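Minutes, Werkik open day debrief
September, 4:30 pm, back meeting room
Chair: Reshma Shabalala

Turnout. 47 through the door, sign-up sheet had more. Coffee ran out before the second demo. Order double.

Demo. Skillis brought the hand-held gripper and let visitors try it on the table. Went well, line got long. Talk beforehand too long, cut to 10 min. People wanted to know if the fingers can be swapped, Reshma to ask Skillis and post teh answer.

Cost. Room and parking came to $1,516. Tuominen paying half, invoice not in yet.

Hitevby visit. They want to see the same demo at their place, 2 people from us. Agreed in principle. Need a date.

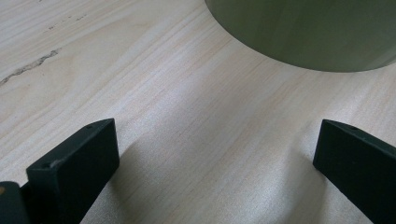 Table height came up again, too low for taller visitors. Look at risers, limit $200. Also want a second station so the line moves, Skillis to say if they have another gripper free.

Flyers. Some left over, keep for next time. Wrong phone number on the back, fix before reprinting.

Next meeting same time, same room. Closed 5:10.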